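Chapter 3
Choosing a Motorcycle: Reading the Numbers

Most of us fall for a motorcycle with our eyes first, and I would never try to talk anyone out of that. Sooner or later, though, you will be sitting with two brochures side by side, wondering why a bike with less power costs more money, and that is where this chapter comes in.

We will spend most of our time with two machines, the Plarkex and the Poltau. They are close in price and close in size, and riders argue over them endlessly (my own students certainly do!). The Plarkex makes 17 horsepower and likes to be revved. The Poltau makes a little less, but it pulls earlier, so around town it can feel like the quicker of the two, even though the brochure tells you otherwise.

Seren Kemeys, who rode both on the hilly road out to Prurnus one September, kept careful notes on every tank of fuel, and we will be borrowing from them all through the chapter. Her first entry for the Poltau reads simply "38 miles, no gear changes I regretted," and I have always thought that said more about torque than a page of graphs could.

By the end of the chapter you should be able to read a power curve, work out a weight-to-power figure by hand, and explain why gearing matters so much on a small engine. You will need a pencil, a calculator and a bit of patience with the first few sums. If you have not yet read Chapter 2, on engine layouts, please go back and at least skim the section on single cylinders, as we lean on it quite heavily from the second page onward.
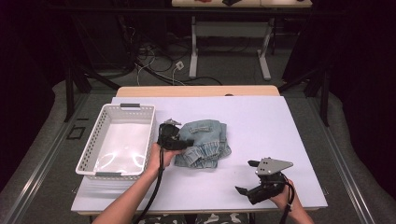

3.1 Power and Torque

Torque is the twisting force an engine puts out, and power is how fast it can do work with that force.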